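Zwischenbericht an die Fördergeber
Vorhaben Wernar – Regeln für Greifarbeitsplätze, Standort Skemthorpe
Stand: 7. Juni 2022

Kurz vorab: Regelwerk liegt als Entwurf 2 vor, Kapitel Werkzeuge und Kapitel Kleinteile fertig, Kapitel Freigabe noch nicht. Zeitplan seit Januar leicht verrutscht, Budget im Rahmen. Abstimmung mit Romaniuk läuft, Rückmeldung zum Entwurf steht noch aus.

Bisher 348 Durchläufe nach den neuen Regeln protokolliert. In 82 davon eine Abweichung notiert, meist Ablage nicht wie vorgegeben oder Protokoll unvollständig. Schwere Vorkommnisse keine.

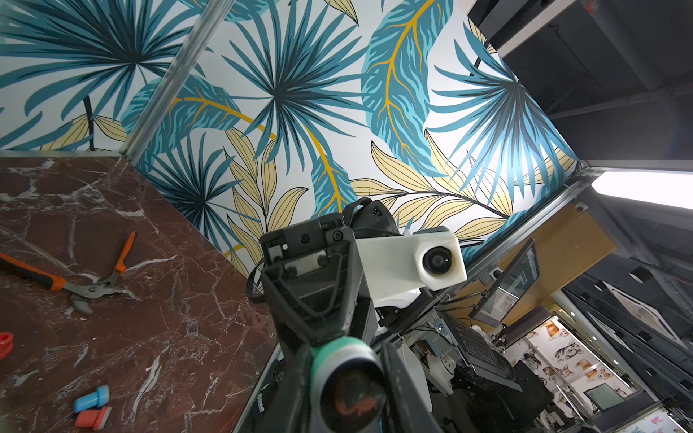
Kapitel Werkzeuge: größter Streitpunkt war die Ablage von allem, was schneidet. Alte Fassung sagte nur "sicher ablegen", damit konnte keiner was anfangen. Jetzt steht drin: Lage und Richtung der Klingen vor dem Start festhalten, Abstand zu den Kleinteilen festlegen, Griff immer zuerst anfahren. Gilt auch für eine Gartenschere mit orange-schwarzen Griffen wie die auf der Marmorplatte, die kleinen stempelartigen Teile liegen da dicht daneben. Für solche Paarungen brauchen wir noch einen Mindestwert, Vorschlag kommt von Cistlow. Kabel am Greifer ebenfalls geregelt – Sichtprüfung vor jeder Schicht, Eintrag ins Protokol.

Kapitel Kleinteile ging schneller. Ausgangslage wird vor jedem Durchlauf festgehalten, Farben und Lage getrennt. Umgekippte Teile sind erlaubt, müssen aber vermerkt sein. Nachlegen von Hand nur bei Stillstand und nach Quittierung am Bedienplatz. 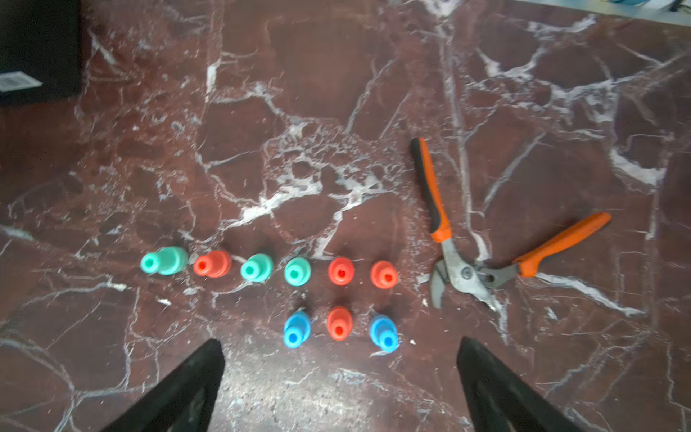 Offen ist, wer die Quittierung gegenzeichnet. Romaniuk will zwei Personen, wir halten eine für ausreichend, solange der Arm stromlos ist. Bitte um Entscheidung von ihrer Seite, sonst bleibt das Kapitel Freigabe liegen.

Nächste Schritte:
Mindestabstände eintragen
Protokollvorlage kürzen, wird sonst nicht ausgefüllt
Schulung in Skemthorpe, Termin offen
Entwurf 3 an alle Partner

Mittelabruf wie geplant, Belege folgen getrennt.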